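Rozália Malý
@rozmaly_builds
24/09/2019

ok thread on the laundry project bc people keep asking. student team, 11 of us, semester two of this thing. 1/

Task for the Brarncombe round: take clothes out of a basket, put them in a front loader, shut the door. Two arms. No human hands after the start beep. 2/

Sounds easy. It is not easy. Cloth has no shape! Every shirt is a new object every time you let go of it. 3/

We started in April with a towel on a desk. One towel. Took the whole afternoon to get a clean pick. Radonjić (our advisor) said "good, now do it 50 times" and went to lunch 4/

Software is called Jendo, written by whoever was awake. Finds a high point on the pile, pinches, lifts, checks if it's still holding somthing. If not, tries again. Five tries then it gives up and beeps at us 5/

Log is at 1,295 picks as of last nite. Yes I have a spreadsheet. No you can't see it, the notes column is mostly swearing 6/

Worst failure so far: sleeves. Arm goes in the drum, lets go, backs out, sleeve comes with it. Whole shirt back on the floor. Every. time. 7/

Fix was dumb. Open wider, wait a beat, small wiggle, THEN back out. Fokix team told us they do the same wiggle so now I feel ok about it 8/
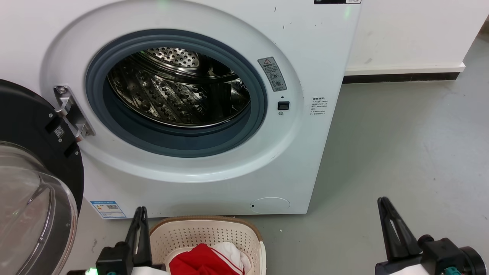
Next headache is the door. Closing needs a real push at the end or the latch doesnt catch, and the arm hates pushing. Trips its own force limit and freezes. 9/

Current plan = raise the limit for that one move only. Radonjić wants a test writeup first. fair. 10/

Also need someone who's good with depth cameras and shiny metal, the drum reflections are killing us. DMs open, we pay in noodles 11/

ok back to the lab, more door stuff tonite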